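Oddsson dining table oil, 749 ml can, from Dolari
My rating: 4 of 5

I bought this oil in November for our dining table, which is made of many narrow strips and was very dry after two winters near the radiator. Before it I used the Grikari wax. The wax gave a nice shine, but every cup left a ring on it.

The can says it is enough for 96 square feet of wood. My table is much smaller, so I still have more than half. You put it on with a cotton cloth, wait 40 minutes and wipe away what the wood did not drink. Please do not skip the wiping. On my first try I left too much in one corner and it stayed sticky until the next evening.

The smell is strong on the first night. I opened the windows and we ate in the kitchen. The color became a little darker than I expected, and the differences between the strips are easier to see now. My wife likes this, I needed some time.

Strip wood, with white dishes on it:

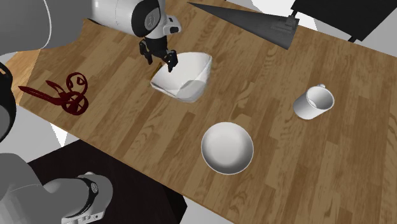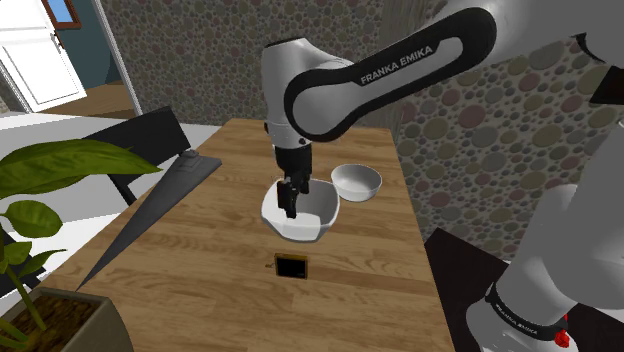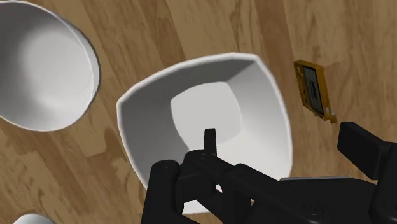
I take away one star for the lid. It closes badly, and the oil runs down the side of the can and over the instructions. The Escombe oil has a better lid, but it costs more and my shop does not always have it. For the second coat I will pour the rest into a glass jar first.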